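Table Linens, Fringe and the Breakfast Mess

I have a thing about tablecloths. My mother-in-law thinks they're fussy and my kids think they exist to wipe hands on, but I put one on the table nearly every day and I'm not stopping now! A few of you asked how I keep mine looking decent when there's breakfast on it every morning, so I finally sat down and wrote out what I do.

First, the cloth itself. I buy beige. I know, I know, so boring. But beige hides toast crumbs, tea drips and that mystery smudge that shows up by lunch. White is for holidays and brave people. Look for a fine, tight weave too, because loose weaves snag on everything (rings, forks, the cat) and once a thread pulls you'll be looking at it forever.

Fringe needs a little babying. I wash my fringed ones inside an old pillowcase with a knot in the top, cool water, and only half the detergent I'd use for towels. When it comes out I lay it over the ironing board and comb the fringe with a wide-tooth comb while it's still damp. Takes me the length of 3 songs on the radio. If you let it dry in a tangle you'll need a spray bottle and a lot more patience than I have.

Now placemats, which go on top of the cloth in my house and yes, I do mean both. My woven brown ones from Kairys are the best I've owned – the Murneck set I had before them curled up at the corners after one summer. Shake them out over the sink, wipe with a barely wet cloth, and store them flat. Please don't roll them! If yours have already curled, stack them under something heavy overnight. I use the big Tirko cookbook, all 622 pages of it, and I've never once made anything out of it.

For egg stains, cold water. Always cold. Hot water cooks the egg right into the fabric and then you have it for good. Scrape off what you can with the back of a spoon, rinse from the wrong side, dab on a bit of dish soap and leave it half an hour before it goes in the wash.

While we're on eggs, the whole ones roll. They will head for the edge of the table the second you turn around to find the pan. A shallow bowl is all you need, nothing deep, just enough of a side for the egg to rest against. 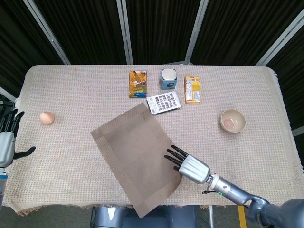
I set out everything before I start cooking, boxes and all, and push the packages toward the far side so the front stays clear for plates. Paper cups go back there too, where elbows can't get them. And if a placemat is sitting crooked with a corner over the edge, straighten it before you put anything on it. I learned that one with a full glass of orange juice, and I'd rather not talk about the rug.

One more for the ironing haters. Fill a 500 ml spray bottle with plain water, mist the cloth right on the table after supper, smooth it with your hands and leave it alone until morning. Most of the creases drop out by themselves. The stubborn fold down the middle usually wants a second go, so I do that one again while the coffee's brewing.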